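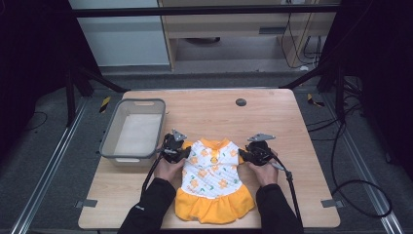
Wiltley Clip-On Pet Locator

I've sold collars and leads for years, and the question I get most is what to do about a dog that slips out. Mine is a beagle, so I have opinions! The Wiltley is the one I keep on her, and I'd sell it even if the margin were worse than it is (it's not great).

It clips to any collar up to an inch wide and weighs 33 grams. You set a home area on your phone, and if your dog wanders past the line you get a buzz and a dot on a map. The battery goes 10 days between charges in my house — less if your dog is a roamer and the thing keeps checking in. Put it on the charger when the light turns amber. I forgot once in September and spent a long evening walking the creek with a bag of cheese.
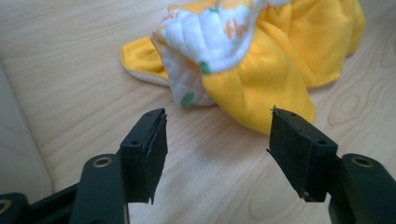

The clip is the part I like best. The old Taseo had a rubber loop that my beagle chewed through in a week, and this one is a steel spring with a little locking tab. You'll need a fingernail to open it the first few times, then it loosens up.

A few things people ask me:

Does it work on cats? Yes, if the cat is over 10 pounds or so patient you can't believe it. Otherwise get the Wiltley Mini.

Can two people follow the same dog? Yes, add them under Family in the app. Ivana Toledo at our front counter will set it up for you if phones aren't your thing.

Is it okay in rain? Rain and puddles are fine. Take it off before a lake day.

In the box: locator, charging cradle, cable, spare clip.
Colors: gray, moss, red
Price: $110, first year of service included
Spare clips and cradles sold separately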